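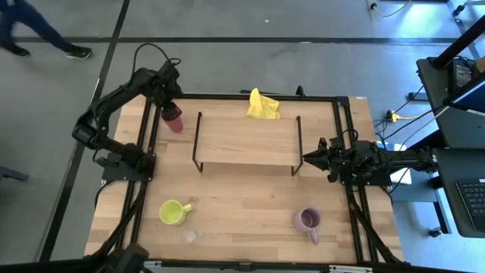

Izzati Rondonuwu
Bench diary, December
Filed under: Yeoh, cables, grumbling

Yeoh is back up! I'm writing this at the kitchen table with soup and I'm going to get it all down before I forget which bolt did what, because last time I trusted my memory and spent half of a morning undoing my own work.

So. Yeoh is the mug cell, for anyone who reads this who isn't me or Hilkka (hello, Mom). Two black arms, one on each side of a butcher-block table, and a wire rack across the back half that they're supposed to hang and stack and shuffle mugs around. The cells at Seltska all get people's names and I have no idea who the original Yeoh was. The one next door is called Gumthorpe and it has never given me a day's trouble, so of course I don't write about that one.

The complaint on the board this morning was "left arm twitchy up high." Thanks, whoever. It was in block capitals too. I ran it through the slow sweep and everything down near the wood was lovely, smooth as you like, and then as soon as the arm came up and reached across the back of the table there was a little hiccup at the wrist. You could feel it if you rested two fingers on the link. And it threw fault 23 on maybe one sweep out of three, which in our world is the "I lost my encoder for a moment" fault, and I did a small groan because I knew I was in for cables.

The cable on that arm goes up and over in a big arc near the wrist. I set it that way in the fall! I was very pleased with it! The idea was that it could never get pinched in the elbow if there was plenty of it in the air, and it never has been pinched, so point to me. But a big loose arc also swings, and every swing tugs on the connector, and after a couple of months of tugging the little latch on the plug had worn to the point where it clicked shut and then didn't really hold. I had it in my hand and could wiggle it with one finger. Hilkka Lahtinen came over, looked at it for a second and went "oh, that's sad," and walked off to get me a new one out of the drawer.

New plug on, and then the question of the arc. I wanted to shorten it. Hilkka wanted to leave the length alone and put a tie-down just behind the plug so the tug lands on the link and the plug just sits there. We went back and forth for way too long (I had a whole drawing) and in the end she was right, because when I pulled it shorter by hand and folded the arm all the way in, it went tight as a guitar string at the far end of the wrist roll. So the loop stays, ugly as it is, with two ties behind the connector. Snug but you can still slide a fingernail under. I've written that in the cell notebook in big letters because somebody always cranks them down.

While I had the power off I went around the frame with the hex key, which I do every time whether it needs it or not. Right side base was fine. Left mounting plate had one screw that took almost a quarter turn, and I don't love that, because it was fine last month. I put a paint mark across the head and the plate so I'll know next time if it's walking. The clamps on the front rail I checked by leaning on them, very scientific, and they didn't budge.

Then zeroing. I always do the right arm first because it's the well-behaved one and it gets me in a good mood. Stretch it out low over the table, let it settle, read the joints, compare with the sheet from Trerbridge (that's where the arms get built and calibrated, and they send a sheet with each one that I've now laminated twice). Right arm: all good, nothing to change. Left arm: shoulder good, elbow good, wrist reading 347 when the sheet wants it sitting at zero. Well, that made sense once I'd calmed down, the new plug meant I'd powered it up with the wrist parked in the wrong spot and it took that as home. Parked it properly, did it over, fine. Five minutes lost plus one biscuit.

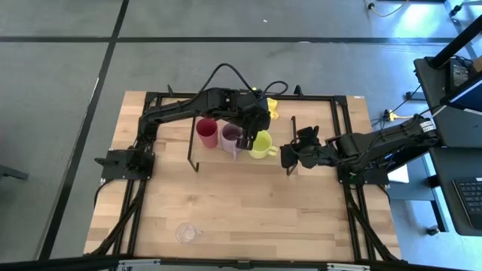

After lunch we went on to the reach check, which I like because at last it looks like the thing's doing its job. Both arms have to be able to get at the same mugs by the rack without bumping knuckles. The software has a keep-apart distance for the two grippers and somebody (me, it was me, I found my initials) had left it at 200 from when we were doing the big boxes. With mugs, that means one arm hangs back like it's waiting for the bathroom. I brought it down a bit at a time with my hand on the stop button, Hilkka on the keyboard reading me the numbers, and we ended up somewhere both of us could live with. I'm not putting the number in here because I want to run it for a few days before I call it done.

The lavender mug is still my favorite for checking the fingers. The red one is so upright and tall that either gripper will get it any old how, and the glass one is a pain for everyone and I don't judge a gripper by it. But if the fingers come down square over the lavender one's rim, the wrist zero is good. Today they came down a hair to the left at first and I nudged the offset, and then square, square, square, and I did a little dance and Hilkka pretended to look for a pen.

Gripper pads, note for me: left pads are getting shiny. We said we'd swap them at 400 hours and I forgot to write down the hour count before I shut the screen off, so do that FIRST THING, before coffee. There's one set left in the drawer and I need to ask for more.

Also to do:
look at the paint mark on the left plate screw
check that the ties haven't crept toward the plug
move the cables on the right side of the table over toward the cart, I've stepped on them twice this week and I was in my good shoes for one of them
tell whoever writes on the board that "twitchy" needs a joint number

We left it running the slow sweep at a quarter to five and I stood there with my coat on and watched the wrist go up and over, up and over. No 23. Hilkka says to leave it alone and I will, mostly, but I'm going in early tomorrow to look at the log before anybody else gets to it.

Soup's cold. Going to bed.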